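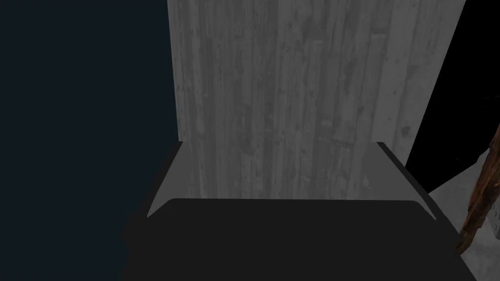
How often must the shelving in the Jallholm store room be inspected?
Every month by the shift on duty, and one time each year by an outside inspector. After any hit from a cart or pallet, inspect again before the shelf is used.

Shelving and Storage Checklist, Jallholm
Date of inspection: Oct 31, 2021
Areas covered: rows A to D, paint corner, corridor to Plutetska side

1. Load signs present and readable
OK. Row C sign says 600 kg per bay. The sign in row D is faded, please print new one.

2. Uprights straight, no dents
Row B, second upright from the door, has a small dent at the height of the knee. It was noted already in September and has not become bigger. Keep watching.

3. Shelves fixed to the wall
OK in A, B and C. In row D 2 screws are missing. Upper level must stay empty until they are replaced.
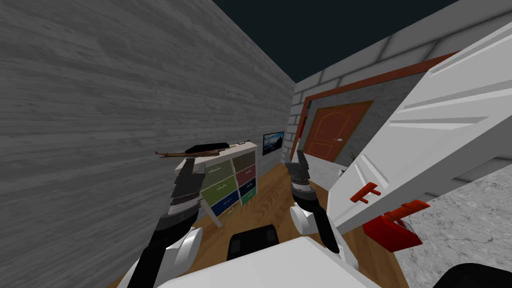

Wall with horizontal planks, and the shelf.

4. Heavy goods on the lower levels
Not OK. Boxes from Yook were on the top level of row A. Moved down during the inspection.

5. Aisle width
Minimum is 555 mm for the hand cart aisle. Measured in three places, all pass. The narrowest is at the paint corner, with some 210 mm to spare.
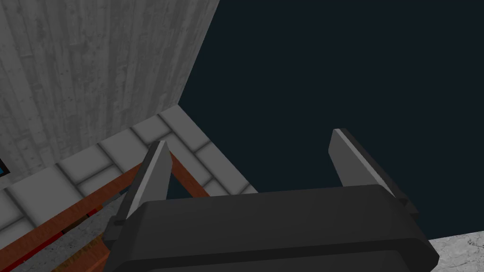
6. Ladder and step stool
Ladder feet are good. The step stool has one worn rubber, it can be used until the new one arrives from Womulell. Do not use it on the painted floor.

7. Emergency exit free
OK. One empty pallet was leaning near the door and has been taken out.

8. Lighting
One lamp over row B is blinking. Reported.

Result: passed with comments. Points 1, 3 and 8 to be closed before the next monthly inspection.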